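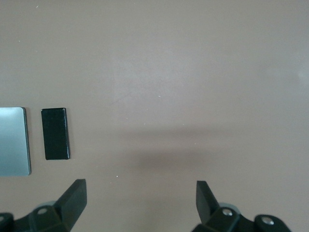

The grey card arrived in a stiff envelope in April and I have used it every day since, which is more than I can say for most of what I have bought for photographing small objects. I have been trying to get consistent colour out of a table, a window and two lamps for a couple of years. These are my notes on where the errors came from, in order of size.

## Mixed light

The largest error was mixed light. My window faces north-east. By three in the afternoon it gives a weak blue light, and the lamps are much warmer. A camera applies one white balance to the whole picture, so anything lit mostly by the window goes blue and anything lit mostly by the lamp goes orange. No setting corrects both at once. I tried masking the two areas separately in software and gave up after an evening, as the boundary between them is never a line.

The fix was a blackout blind. With the window out of the way the colour was wrong everywhere by the same amount, and a constant error is easy to remove.

## The lamps

I had one lamp from Marchetti and one from Zidorance, bought at different times, both sold as daylight. Side by side on white paper they disagreed visibly, one slightly green and the other slightly pink. I replaced the Zidorance with a second Marchetti and the difference went below what I can see. Buy both lamps from the same batch if you can.

They also drift as they warm up. I photographed the grey card every 2 minutes from cold and plotted the red-to-blue ratio. It moved steadily for the first 22 minutes and then settled. I now switch the lamps on before I go and make tea.

## The surface

Coloured surfaces throw their colour on to whatever stands on them. I knew this in principle and had underestimated it. With a strong red cloth, the lower third of a white cup measured clearly warmer than the top third, and the effect faded with height as you would expect. A muted surface does the same thing to a lesser degree.

Matt beats glossy for a different reason. A glossy surface gives you a reflection of the lamp, and that highlight moves whenever you move the camera. On a matt one the light spreads and the exposure stays put while you try different angles.

Automatic white balance behaves badly with a plain coloured background. It assumes the average of the picture ought to be neutral, so if most of the picture is pinkish, it pulls everything towards green. Set it by hand from the card, once, and lock it.

## Metal and black

These are the two cases where the card helps least.

Bare metal has very little colour of its own. It shows you the room. A flat piece will go from nearly white to quite a dark blue-grey depending on what it faces, and all of those readings are correct. I stopped trying to match a value and now hang a sheet of white card where the metal can see it. The tone evens out.

Black is an exposure problem. The meter wants to lift it to mid-grey, so black objects come out washed out and everything near them is too bright. I meter from the grey card, lock the exposure, and leave the black where it falls. If it needs shape, a white reflector low on one side gives it an edge.

## Current settings

- ISO 200, fixed
- f/8, tripod, two-second timer
- Manual white balance from the card, repeated if a lamp is moved
- Lamps at 45 degrees to the table, one each side, the left one further back
- Raw files, with one profile applied to all of them

The profile was made using the method in Czesław Kurek's notes, which he sent me after I complained to him about my oranges. His advice was to build it from the lamps I use and ignore the one supplied with the camera. Browns and skin tones improved straight away. Saturated purple is still off, and I think that is the sensor.

## Still unresolved

Prints. The Wivimholm paper I like has a slight cream base, so neutral greys come out warm, and compensating for it makes the highlights look dirty. Sestelmont do a whiter paper with brighteners in it, which look blue by the window and yellowish under the lamps. I have a sample pack of 3 others to get through. I will add the measurements to this page when I have them.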